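Course Readers > Food Science > Unit 5

Last updated: March

Chapter 5
Starch and the Storage of Root Crops

A harvested potato is still alive. Its cells take in oxygen, break down sugar, and give off carbon dioxide, water, and a small amount of heat. A grower who fills a shed with potatoes has to deal with all of these at once, and most of the losses in storage can be traced to one of them getting out of hand.

This chapter covers what happens inside a tuber between harvest and cooking. It begins with starch, the main form in which the plant stores energy, and then turns to temperature, light, and moisture. The last section looks at how variety affects texture in the kitchen. Students who have not read Chapter 4 should at least review the pages on cell walls before going on.

Starch is packed inside the cells as small grains. When a potato is heated in water, the grains swell and soften. In a high-starch variety the swollen cells tend to separate, and the cooked flesh is dry and crumbly. In a low-starch variety they hold together, and slices keep their shape in a salad or a stew. Cooks call the first kind floury and the second kind waxy. Many varieties fall between the two.

Cold changes this picture. Below a certain temperature, part of the starch is turned back into sugar. A potato kept in a refrigerator may taste sweet, and it browns quickly in hot oil. Warmth brings its own trouble, as tubers left in a heated room sprout early and lose water through the skin. Light causes the skin to turn green, and green potatoes should not be eaten without care, as they can contain raised levels of bitter, toxic compounds.

The storage records used in this chapter come from the Birarton trial, run by Serena Fabbri and Guido Colombo over one winter. They stored 2,769 tubers in paper sacks and set aside 166 for cooking tests. Their tables are printed at the end of the chapter, and several of the exercises depend on them.

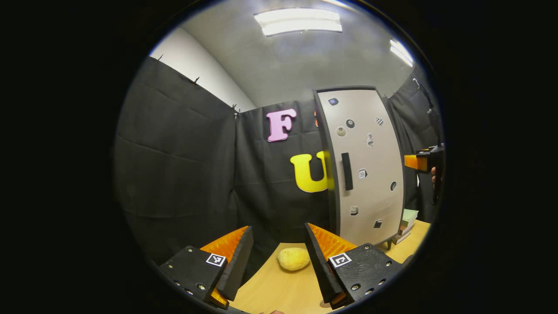 Figure 5.1. A pale yellow, potato-shaped object on a wooden tabletop.

Skin color is a poor guide to cooking quality. Two potatoes of the same color and size may differ widely in starch content. A better guide is density, which can be measured with a kitchen scale and a bucket of water. The method is given in Section 5.2.

Key terms: tuber, starch grain, respiration, floury, waxy, density

5.1 What a Tuber Is

A tuber is a swollen underground stem. The eyes on its surface are buds, and each can grow into a new shoot.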